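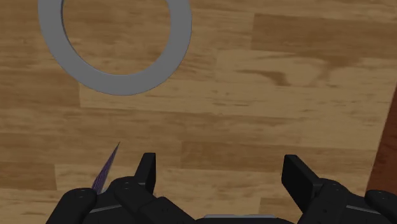
My grandmother left me the ferry timetable, which sounds like a joke but was the only thing in the envelope with my name on it. My cousin got the piano (unplayable), my brother got the car (undriveable), and I got a folded sheet for the Nomlow crossing with one sailing underlined in green ink, the 14 minutes past six. I read it standing in her front room with my coat still on. She'd had the carpet up years before and the boards were all honey and tan, long narrow planks with the short joins showing, and I remember staring at those while I tried to feel something sensible. Then I put the timetable in my bag and went to find the kettle.

You have to understand that Gran never went anywhere. She lived at 17 Wynne Terrace from the day she married and her idea of a trip was the big chemist's. So what was she doing with a ferry?

I left it till April, when the weather turned and I had some holiday to use up. Nomlow is a long way on a slow train, and then there's a bus that goes round every farm in the county, and by the time I got to the harbour I'd eaten all my sandwiches and most of a bag of mints. The boat was called the Semura. I'd expected something grand with that name! She was about as grand as a bread van. I bought a single by mistake, then had to go back and ask for a return, and the man in the hatch gave me a look as if I'd changed my mind about my whole life.

We went at fourteen minutes past six exactly. The same time, after all those years. I stood outside at the rail because I thought Gran would have, and got absolutely soaked down one side.

There's not much on the island. A slipway, a chapel, one row of houses, a tea room that was shut. I walked up the only road feeling fairly stupid, and at the top was a bench looking back over the water with a little brass plate on it. I'll tell you what I wanted it to say. I wanted her name, or a man's name, or a date I could do sums with. It said ALIA, just that, four letters, and somebody had polished it.

I sat there a good while. Alia could have been a dog, or a boat. It could have been a friend she wrote to, or a baby, and I did think about that one for longer than the others. The light went a sort of pewter colour and the Semura hooted down below, and I had to run for it with my bag banging on my hip.

On the way back I asked the woman selling crisps whether she knew whose bench it was. "Oh, that's been there for ever," she said. "A lady used to send money for the polish. It stopped last year."

I bought some crisps. I asked her how much the polish was.

Recent stories
The Lodger's Umbrella
383 Steps to the Sea
A Coat for Wet Weather
What We Did With the Piano

Contact | © All stories remain the property of the author | Back to top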